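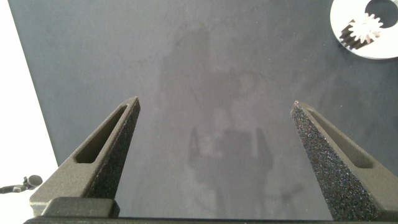 Werkstattkurse > Getriebe und Zahnräder > Häufige Fragen

Suche in den Fragen: Suchbegriff eingeben

Fragen zum Übungssatz Salian (Grundplatte mit Zahnrädern)

Ich habe die Fragen gesammelt, welche die Teilnehmer mir am öftesten schicken. Mein Deutsch ist nicht perfekt, ich bitte um Verständnis.
Azlan Nugroho, Kursleitung Ollitz

Welche Unterlage ist geeignet?

Eine große dunkle Matte auf einem hellen Tisch ist gut. Die Zahnräder sind aus Metall und man findet sie auf dem dunklen Stoff sofort wieder. Eine leichte Falte in der Matte stört nicht, nur unter der Platte soll es glatt sein.

Wie lege ich die Grundplatte hin?

Flach, und so, dass Sie den Zapfen, an dem Sie arbeiten, ohne Drehen der Platte erreichen. Das runde Loch in der Mitte bleibt bei dieser Übung frei.
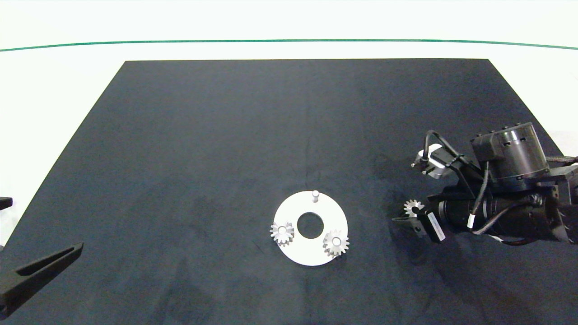

Am Anfang können Sie die Platte mit einem Finger am Rand festhalten. Später geht es auch ohne.

Ein Zahnrad steht über den Rand der Platte hinaus. Ist das ein Fehler?

Nein. Die Zapfen sitzen nahe am Rand, und darum ragen die Zähne ein wenig über die Platte. Bitte nicht versuchen, das Rad nach innen zu drücken.

Das Rad geht nicht auf den Zapfen. Was soll ich tun?

Nehmen Sie es wieder herunter und setzen Sie es gerade von oben an. Wenn es schief sitzt, klemmt die Bohrung. Niemals mit dem Hammer arbeiten, auch nicht mit einem kleinen.

In welcher Reihenfolge werden die Räder aufgesetzt?

Die Reihenfolge ist frei. Ich selbst beginne gern mit den beiden unteren Positionen und lasse den oberen Zapfen bis zum Schluss leer.

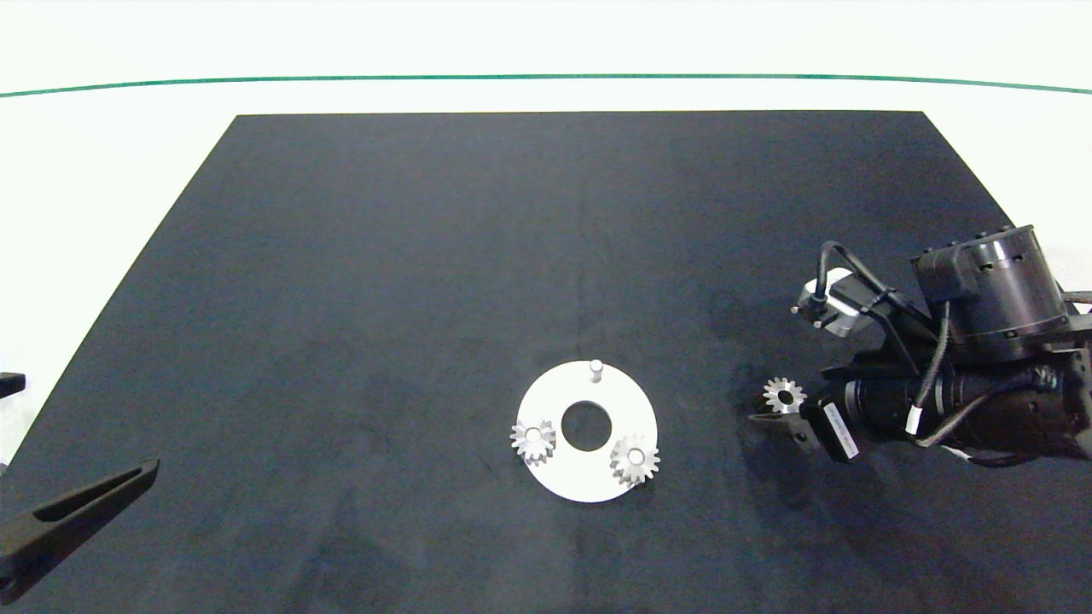 Wer Linkshänder ist, beginnt vielleicht lieber auf der anderen Seite.

Wie viel Zeit ist für die Übung vorgesehen?

Im Kurs 20 Minuten, mit Abbauen und Wiederholen. Eine Gruppe hat höchstens acht Personen.

Muss ich die Zahnräder ölen?

Für die Übung nicht. Öl macht Flecken in den Stoff, die man schwer entfernt.

Kann ich Teile nachbestellen?

Ja, über das Lager Hanbridge. Die nächste Lieferung kommt im November.

Ähnliche Fragen
Zahnräder richtig lagern
Matte reinigen: was ist erlaubt?
Übungssatz Drirneck, Teileliste
Anmeldung zum Kurs in Ollitz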